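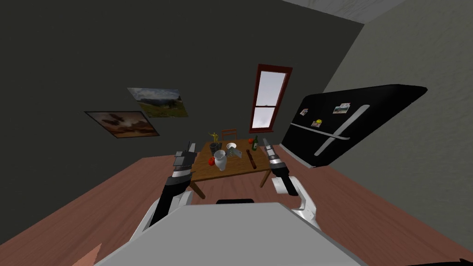
Katalin Rácz, Li-hua Yeh, Athina Bakalis
Bastby Shared Workshop

3. Rehearsing in simulation

The physical build, which we call Skeneck, lives at the end of a workbench we share with a bicycle repair group and a kiln. Bench time is scarce and replacement fingers are slow to print, so every reaching motion was first tried in a simulated kitchen (Figure 1). The simulated kitchen has a better refrigerator than any of the authors.

Figure 1. Simulated kitchen from the head viewpoint of the two-armed model, with both grippers held near the objects on the table.

The head pitches and rolls with whatever the neck is told to do, and in the view of Figure 1 the walls, window and refrigerator all lean. We kept tilted views in the rehearsal set. The real neck is held together with hose clamps and has never been level for a full afternoon, and a controller raised only on upright kitchens would have had a short career with us.

Objects were chosen for being awkward in different ways. The apples roll, the rolling pin rolls with more conviction, and the narrow neck of the green bottle leaves little room for a careless approach. The pitcher has a handle, and we spent most of November arguing over whether the left gripper should use it. Yeh held that it should. The planner preferred the body of the pitcher and was not open to discussion.

Each layout was run 60 times, with small changes to the starting pose of both arms, for a total of almost 400 runs before anything was tried on the bench. Runs in which the two arms touched each other were stopped and logged separately. That log is the longer of the 2, and we return to it in Section 4.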